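3 min read

Progress report to the Jansen Fund
Community Kitchen Classes, Trorner Hall
18 October 2021

The autumn term opened in the second week of the grant period, one week later than planned. The gas inspection at the hall took longer than we expected and the landlord would not release the kitchen until the certificate was on the wall. We moved the first class to the end of the term so that everyone who signed up still gets the full course.

Enrollment

We offered 12 places and filled all of them. Most people came to us through the clinic on Durer Street, where the front desk has been handing out our leaflet. The online form brought in fewer sign-ups than it did in the spring. Two people left after the first session for work reasons and their places went to the waiting list.

Attendance has held up well on the early evening class. The late one is weaker. Parents tell us that a nine o'clock finish is hard on a school night, and we would like to start it half an hour earlier next term if the hall allows it.

Classes so far

We have taught five of the eight sessions. They covered knife skills, dried beans and lentils, soups, eggs, and cooking from a half-empty cupboard. The bean session ran over because the soaking notes had not gone out ahead of time. They now go out by text two days before any class that needs them.

The recipe booklet is at the second draft. Tapio Niskanen has rewritten the measures so that each recipe can be made with a mug and a spoon, after several people told us they do not own scales. He has also cut the oven recipes down to two, as many of the group cook on a hot plate. The remaining sessions are on squash and root vegetables, packed lunches, and a shared meal. The squash recipes still need testing for cooking times.

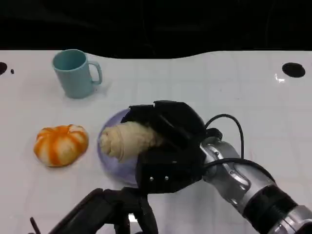 Mug and toy pumpkin, October.

Spending

The Fund awarded 4,000 dollars for the year. Ingredients are on budget. Equipment is over, mainly on account of the second set of pans, and we have covered the difference from the printing line. Printing will cost less than we allowed because Dukix has agreed to run the booklet on its office machine if we supply the paper. We are not asking for any change to the total.

Problems

The kitchen has one working sink. Washing up takes up the end of each class and people with buses to catch leave before it is done. We have asked the hall about the second sink and have no date yet.

Next steps

Finish the three remaining sessions. Test the squash recipes and send the booklet for proofreading. Call everyone who has missed two classes in a row. Agree the spring dates with the hall before the dance group books the same evenings.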